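Tarum Residents' Help Exchange
Furniture and Storage

Nightstand drawer beside a table: how much clearance is needed?

Posted by Marisol Ponce

I am furnishing a small guest room for short stays and would appreciate advice from members with experience of similar rooms. The intended arrangement is a white nightstand with one drawer, placed against the wall, with a white table to its right. Guests will be asked to keep small belongings in the drawer and to use the table for reading and light meals.

My concern is that the drawer opens toward the person using it, and the table stands close by. I would also like to know whether the drawer should be lined, and whether fruit left for guests belongs on the table or inside the drawer. The budget for the room is 400 dollars, and most of it has been spent.

Tirta Lau

Clearance should be measured with the drawer fully open. Please also allow space for a person to stand in front of it and look down into it. A drawer that opens only partway will be used poorly, and items at the back will be forgotten.

The following points may be of assistance:

- Place the nightstand first and the table second. The table is usually easier to adjust.
- Leave the top of the nightstand clear for a lamp or a glass of water.
- Keep fruit on the table. Fruit placed in a closed drawer is easily overlooked between stays.
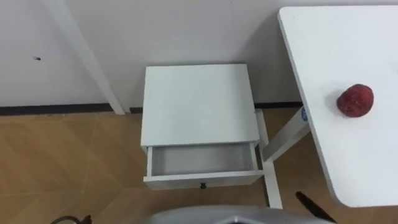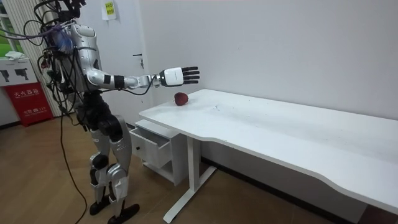

With regard to lining, a plain paper liner is sufficient and may be replaced at each change of guest. Adhesive liners are not recommended for pale interiors, as the residue is difficult to remove. Before fixing anything in position, open and close the drawer several times while seated at the table. If your knee meets the drawer, increase the gap.

I would further suggest that the knob be checked every three months. Small knobs work loose with regular use, and a screwdriver is generally all that is required.

Cirilo Orozco

Put the fruit in a bowl. I had a Gedley nightstand for years and never lined the drawer.

Reader comments

Jozef Van den Broek: The advice on sitting at the table before settling the position was useful. I moved mine to the other side of the nightstand as a result.

Tiziana Mancuso: Does the paper liner need to be cut to the exact size? Mine curls at the front.

Tirta Lau: It should be cut slightly short at the front edge.

This site uses cookies to remember your preferences. By continuing to browse, you accept their use.

Contact the moderators | Copyright Tarum Residents' Help Exchange | Back to top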